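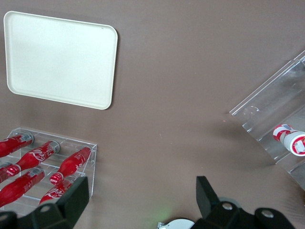
Transparent plastic is hard on a perception stack. A depth sensor pointed at a clear acrylic rack returns the bottle, the wall behind the bottle, or a reflection, and the planner downstream has to treat whichever it gets as an obstacle. At Ferkis, the software group led by Qianru Hou stopped trying to repair the depth map. Their planner, Ultix, takes the wrist view directly and keeps a separate confidence value for each rack divider.

The change shows up in the logs. Of 1,095 planned approaches, 203 were rejected by the old collision checker, most of them for surfaces that did not exist. Replayed through Ultix, 199 of those produced a valid path. The remaining few failed on joint limits – a control problem, handled elsewhere.

Ultix replans at every wrist frame, but only the last segment of the path is open to change. Hou describes this as a budget decision. A full replan costs too much time near contact, and a moving goal makes the force controller oscillate.

Labels are the weaker part. The tabletop holds a woven basket, a tray, bagged baked goods and bottles lying on their sides, and each class needs its own grasp prior. Version 3 stores the priors in a plain text file that an operator can edit without a rebuild.

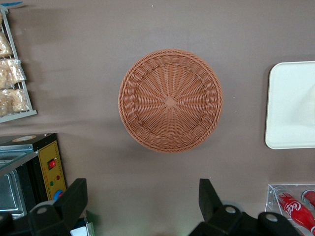
Ubaldo Russo is not convinced by the text file. In his view a prior that anyone can edit is a prior that no test covers, and he would rather see the values locked to a release and checked in simulation first. Hou's group has a validator planned for July. It will compare each edited value against the logged grasps and refuse to load the file if the two disagree.

Contact the editors | © Jusemitz | Back to top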